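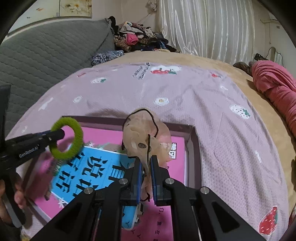

4. Submitting a response to a consultation

Use this section once your organisation has a Trullus account and at least one person has been given the Contributor role. If you still need an account, go back to section 2.

4.1 Find the consultation

1. Sign in and choose Open Consultations from the left-hand menu.
2. Filter by department, region or closing month. Regional papers from the Dunemora office are listed under Local and Devolved.
3. Select the title to open the summary page. The closing time is shown at the top right. It is always 5 pm unless the department has set a different one.

Note: Consultations marked Preview can be read but will not accept responses yet.

4.2 Start a draft

1. Select Begin Response.
2. Choose whether you are replying as an individual, a charity, a public body or a business. You can't change this after the first save, so check it with your policy lead.
3. Enter a short title. The limit is 100 characters, including spaces.
4. Answer the questions you have a view on. Only those with a red star must be filled in.

Each answer box holds up to 300 words. Longer evidence should go in as an attachment and be mentioned in the answer by its file name.

Caution: Trullus signs you out if you leave a page idle. Select Save Draft before you go to a meeting or take a call. Text typed after the last save can't be recovered by the help desk.

4.3 Add evidence

1. Open the Evidence tab.
2. Select Add File and pick a PDF or spreadsheet.
3. Tick Publish if the file may appear on the public page. Leave it blank for anything that names a member of the public.
4. Wait for the green tick beside the file name.

If you see error 228, the file is locked with a password. Remove the password and upload it again.

4.4 Get sign-off and send

1. Select Request Approval and choose an Approver from the list.
2. The Approver receives an email with a link to the draft. Editing is closed to Contributors until they reply.
3. When the status changes to Approved, select Submit.
4. Save the receipt. It carries the reference number you will need for any later query.

Note: A submitted response can be withdrawn until the closing time, but it can't be edited. To make a correction, withdraw it and select Copy to New Draft. Attachments are not copied and must be added again.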